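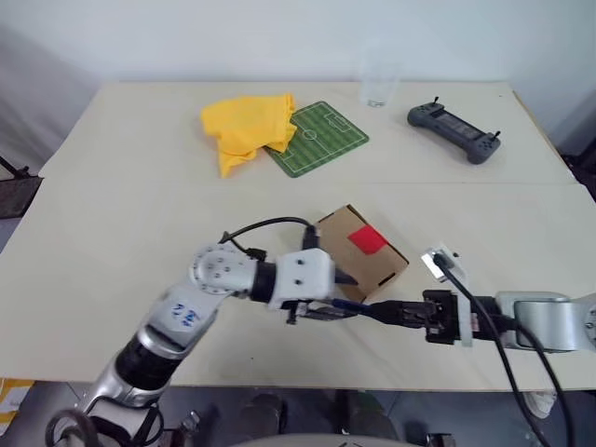
Lesezeit: 2 Minuten

Begleitblatt zur Exkursion: Vorführung am zweiarmigen Roboter, Zillgate

Stand: 27. Januar 2023

Das Blatt fasst zusammen, was beim Besuch in der Halle von Zillgate besprochen wurde. Es ersetzt nicht das Kapitel zur Greifplanung im Skript.

1. Aufbau
Gearbeitet wird an einem hellen Tisch aus zwei Platten. Beide Arme reichen von den Seiten in den Arbeitsbereich, jeder trägt einen Greifer. Die Kabel laufen außen an den Armen entlang. Bei großen Drehungen im Handgelenk ist der Kabelweg mitzuplanen.

2. Gegenstände
Auf der vorderen Platte liegt ein kleiner Karton mit rotem Etikett. Hinten befinden sich ein gelbes Tuch, eine grüne Matte mit Fußballfeld, ein leeres Trinkglas und ein Spielecontroller. Für die Auswertung sind vor allem zwei Fälle wichtig:
Tuch: verformbar, kein festes Modell, verdeckt einen Teil der Matte.
Glas: durchsichtig, vor weißer Wand kaum Kontrast. Tiefenkameras liefern bei solchen Objekten oft lückenhafte Werte.

3. Zusammenspiel der Arme
Der rechte Greifer hält einen schwarzen stabförmigen Gegenstand mit blauer Spitze, die zum linken Greifer zeigt. Der Abstand zwischen beiden Greifern ist klein. Die Steuerung Monamico prüft die Bahnen daher gemeinsam auf Kollision, mit einer Taktrate von 100 Hz.

4. Daten
Der Datensatz Lultatside umfasst mehr als 300 Durchläufe in 11 Aufgaben. Der Zugang wird im Juni freigeschaltet.

Aufgabe bis zur nächsten Übung: Greifpunkte für Karton und Glas skizzieren und die Wahl nach dem Verfahren von Qureshi (Skript, Abschnitt 2) begründen. Abgabe als PDF über die Kursseite.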